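Speaker notes, desk power session, Stirnside office, 12 February 2026

**Slide 1: Start with the cord**

- Say who this is for: anyone moving to the new desks at Grallholm in July.
- Most calls we get about desk power are about the cord. It gets pinched, pulled or run where people walk.
- Give the figure: 784 desks checked, 60 with a cord under strain.
- Let the cord take a wide, easy bend. No tight folds, no tape over the collar where it comes out.
- White cord on a dark top is easy to spot. Leave it in view until the desk is set. 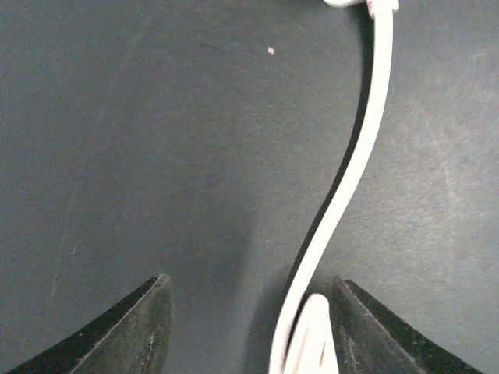

One reply from the Medeiros floor was that easy bends are fine on a big desk, but theirs are narrow and the slack ends up under the keyboard. Fair point. Tell them to take up slack at the back and tie it once, with a soft tie.

**Slide 2: The strip and what goes in it**

- Put the strip down first, then the adapters. Pause here for questions.
- Short strips are enough for most people. The Urna team asked for long ones and sent 11 back.
- Cube adapters are wide. Try yours before you settle on where the strip goes, as it may crowd the next outlet.
- Hold the strip with one hand when you push an adapter in or pull it out. Never pull by the cord.
- Do not plug one strip into another.
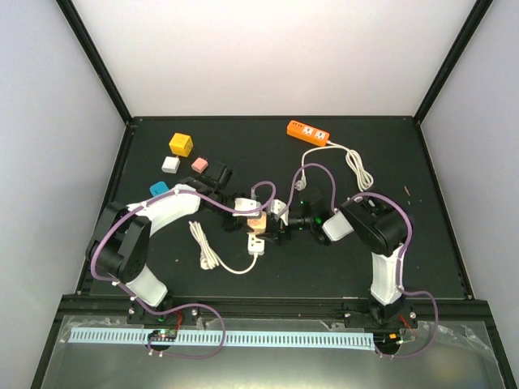 *Peach-orange cube adapter at a short white power strip.*

**Slide 3: Sign-up**

- Desk checks are 11 minutes each. Sheet is by the door.
- Leave the spare ties on the front table.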